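4.3 Filling the toy box

The Kutel storage box holds soft toys. It will also hold shoes, toast and the remote control if you let it, so please read this section first.

1. Stand the box beside the bed or sofa, open side up. An open side facing down has been tried by several customers and stores very little.

2. Check the barcode label is still on the outer wall. Leave it there for the 40-day exchange period, after which you may spend an evening picking it off with a fingernail.

3. Lay long toys lengthwise against a wall of the box. Bending them in half works until you let go.

4. Put fluffy ones along the other side and round ones in the middle – they will roll there anyway.
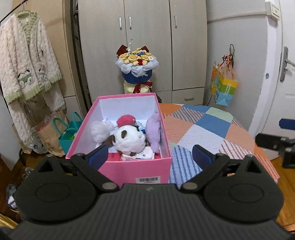
5. Tuck small packets and soft odds and ends into the gaps last. Anything at the very bottom should be something you can live without until October.

Note: Stop when the toys reach the rim. Pressing down on a plush face to gain space is allowed, but it will look at you.

Caution: Do not use the box as a step, a sledge or a bath. Do not leave it where you walk at night.

6. Smooth out the quilt afterwards. If a lump remains, you have missed a toy. Go back to step 3.

For washing the quilt, see page 66.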